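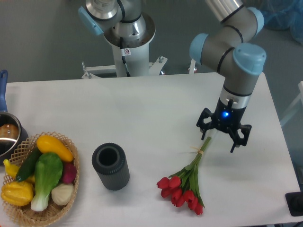

Second month with the arm on the flower bench at Nimine. Notes for anyone in fulfillment who has been told one is coming.

1/ The job: pick up a tied bunch, put it stems down in a container. A person at Bekent, our old site, did this all shift. Here the arm takes the single-variety bunches and people keep the mixed ones.

2/ Pick success on tulips last week was 88 percent. Roses are at 81. Target in the contract with Pilley is 90, measured per shift, excluding bunches with a broken tie. Most of our arguments are about what counts as a broken tie.

3/ The grip is on the stems. Heads bruise, leaves slide. That means bunches have to be laid down with the stems clear, and laying them down is a person's task. It did not exist before. It is now in the job sheet as "presentation" and paid at the packer rate, after two meetings. 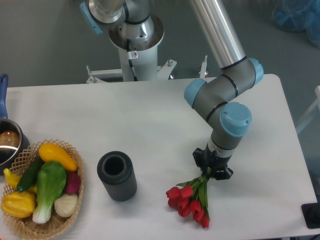 Tulips in the gripper, held by the stems, heads down.

4/ Heads down is fine for travel. For placing, the wrist has to turn the bunch over, and the turn is the slowest part of the cycle. A packer does it without breaking stride. We have stopped comparing the two on speed.

5/ What changed for people: less reaching, more watching. Wrist complaints are down on our line. Complaints about boredom are up. The rota now swaps bench and mixed bunches every 2 hours, which was the packers' proposal and works better than the one management wrote.

6/ Fault recovery went to the packers as well. Originally a stop meant calling Fajardo and waiting for a technician. Now anyone who has done the half-day course can clear a dropped bunch and restart. Anything involving the wrist or the flange still goes to Fajardo.

7/ Open item: pay grade for people with the restart sign-off. It is extra responsibility and currently pays nothing. Will post when there is an answer.

2 replies · 81 likes · Share

More from this account
Conveyor guarding: what the inspector asked for
Shift handover sheets, version 4
Why we dropped the label printer on line B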